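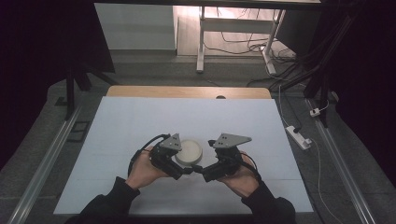 Lirkdale Hall, winter safety walk-through
Checklist with comments, December
Walked by: Leszek Urbańczyk
Comments and follow-up: Ojārs Vītola

Marks used: OK, FIX (before the next booking), WATCH (look again next month), N/A.

1. Entrances and walkways

1.1 Front steps clear and salted: OK
Two bags of salt left in the porch bin. Reordered.

1.2 Handrail tight, both sides: FIX
Left rail moves at the bottom bracket. The screw hole is worn out, so a longer screw will not be enough. Needs a plug or a new bracket.

1.3 Door mat flat, no curled edges: WATCH
Back corner is starting to lift. Turned it around for now.

1.4 Ramp surface: OK
Grip strips replaced in the fall and still holding.

1.5 Outside light over the side door: FIX
Comes on late. It was dark at 5:15 and the light was still off. The sensor may only need cleaning. Try that before calling the electrician.

2. Fire safety

2.1 Exit signs lit: OK

2.2 Exit doors open fully from inside: FIX
Kitchen door opens but drags on the sill for the last few inches. Same comment as last winter. The wood swells when it gets wet. Plane the bottom edge and seal it this time.

2.3 Extinguishers in place, gauge in the green, tag current: OK
The one by the stage was behind a coat rack. Rack moved. Please leave it where it is now.

2.4 Smoke alarms tested: OK
All sounded. The one in the upstairs hall chirped afterward, so it got a new battery.

2.5 Occupancy notice posted: OK
Main room is posted at 50. The Friday dance group is close to that number and has been told.

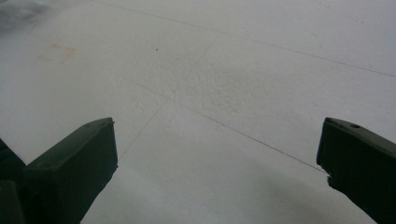 2.6 Nothing stored under the stairs: FIX
Folding chairs and a box of decorations again. The chairs go back on the cart. The decorations can go in the upstairs closet, bottom shelf only.

3. Electrical and heating

3.1 Outlets, covers whole and tight: FIX
Cracked cover behind the piano. Spare covers are in the drawer under the coffee urn.

3.2 Extension cords: FIX
Brown cord in the office is stiff and has tape on it. Cut the plug off and throw it out. Do not put it back on the hook.

3.3 Panel reachable, 36 inches clear: OK

3.4 Furnace filter: OK
Changed. The Drondidow filters fit better than the last kind, so buy those again.

3.5 Space heaters: N/A
None on site. If a group brings one, it has to have a tip-over switch and it has to be plugged straight into the wall.

3.6 Water heater, no leaks, nothing stacked against it: WATCH
A little rust at the lower fitting. Dry to the touch. Put a paper towel under it and check it on the next visit.

4. Tables, chairs and floors

4.1 Folding tables, legs lock: FIX
Checked all 18. Two at the bottom of the stack have a bent locking ring. Both are tagged with red tape and are not to be used. Load limit on the label is 400 pounds, spread evenly, and that means no standing on them to reach the lights.

4.2 Table tops clean, no splinters or sharp edges: OK

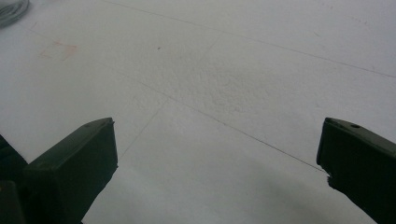
White work surface.

4.3 Chairs, no loose seats: WATCH
A few rubber feet missing. Leszek will bring a bag of them.

4.4 Main room floor: OK
One board near the stage squeaks but does not move.

4.5 Step ladder: OK
Feet and spreaders good. Return it to the hook after use.

5. Costs and follow-up

Rirnell quoted $1,260 for the handrail bracket, the kitchen door and a new side light together. Ask for a price without the light, in case cleaning the sensor takes care of it.

FIX items for Leszek: 2.6, 3.1, 3.2.
FIX items for Ojārs: 1.5, 4.1 (order locking rings).
FIX items for Rirnell, once the price is agreed: 1.2, 2.2.

Key to the side door stays with Ojārs until the work is finished. Call him first if you need to get in before 9 a.m.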